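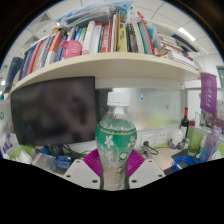
Household Chores Working Group, minutes, December 4, 2023

Present: the desk-clearing team, the Holloway side, two from Kilent (one awake).

**1. Last minutes.** Agreed, after "fully autonomous" was changed to "supervised" in three places.

**2. Desk clearing.** The Ando log stands at 621 bottle grasps against a target of 1,000. The meeting felt that picking up a bottle is going well. Tidying a desk was felt to be some way off.
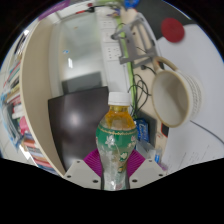 Can a machine clear a desk yet?

Only one bottle at a time, and somebody still has to decide what counts as rubbish.

Kilent asked for "decides what is rubbish" to go on the March plan. Holloway pointed out that most adults haven't managed it. Left open.

**3. Shop floor.** Zukness want shelf-facing next, in a shop with 1,939 product lines. We have tried 202 objects, many of them bottles.

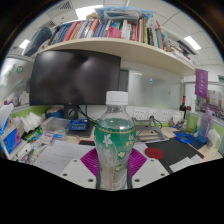

It was agreed to reply politely and offer them the drinks aisle.

**4. Wording.** The word "butler" is to come out of the leaflet. Carried, with one sulk. 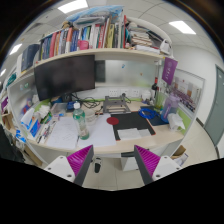 *Item 2: bottle on the desk, gripper open.*

**5. AOB.** Washing-up was raised again - deferred again. Mugs to be done by hand until further notice.

Next meeting: to be fixed by email.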